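Zernumik Folding Shower & Step Stool Covers — set of 2

Stretch covers for flat-top folding stools. Soft terry top, elastic all the way round, machine washable. Sold by the pair so one can be in the wash while the other is on the stool.

Color: Oat, Slate, Plutine blue (back in stock Monday)
Fits: rectangular seats up to 17 inches long and 9 inches deep
Pack: 2 covers, same color. Sorry, no mixed packs yet

Why a cover

Hard plastic seats are cold first thing in the morning. They're slippery when you sit down in a wet swimsuit, and they leave marks on the back of your legs if you sit long enough to do your nails. A towel works for a minute and then it's on the floor. The cover stays put. Elastic sits under the rim of the seat and grips, no ties, no Velcro to catch lint.

We started with one size for the Anmont bath range, then people kept writing in to ask if it would go on the stool they already had. Mostly yes. Measure the seat first please — the top only, corner to corner isn't what we need, just the long side and the short side.

Getting it on

Fold the stool out. Hook the elastic over one short end, pull across, hook the other end. Run a finger round underneath to check its not bunched up near the legs. Takes longer to read than to do.

Easier still with the stool on its side, you get at the underside straight away.

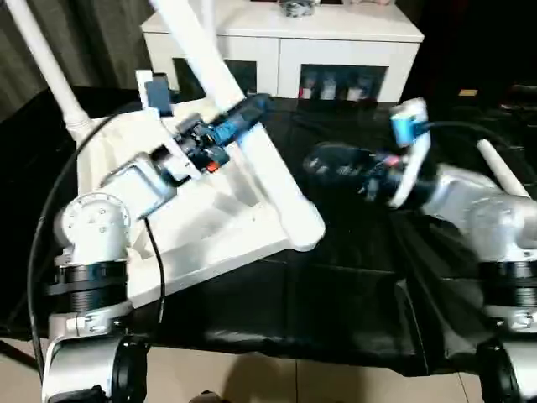

White plastic folding stool, flat rectangular seat, ribbed panels underneath. Cover not shown.

Ribs under the seat are fine. The elastic doesn't need a smooth surface, only an edge to tuck behind. Round stools, no. Saddle shaped seats, no. Padded seats usually too thick, the cover rides up.

Take the cover off before folding if your stool folds through the middle of the seat. If only the legs fold you can leave it on.

Washing

Warm wash, 40 degrees C if your machine shows it that way. Similar colors. Slate loses a bit of dye in the first wash so keep it away from your good whites. Tumble dry low or hang it. No fabric softener, it flattens the loops and then the terry stops soaking anything up. No bleach on Oat or Plutine blue.

Don't leave a damp cover on the stool for days. It will smell. Any terry will.

Good to know

The cover is not a safety product. Doesn't change the weight limit of your stool, doesn't make it non-slip on the floor. Sitting only — do not stand on the stool with the cover on, fabric can shift under your feet. Take it off if you need the step.

Deeper seats: look at the Aranda cover instead, same fabric, wider cut, sold singly.

Shipping and returns

Orders in before 2 p.m. go out same day, Monday orders can run a day behind. Unwashed covers can come back within 40 days, in the bag they came in. Washed ones we can't resell so we cant take them, unless the seam or elastic has gone, in which case send us a picture and we'll replace the pair.

Waffle weave version coming in May. Same sizes, Oat only to begin with.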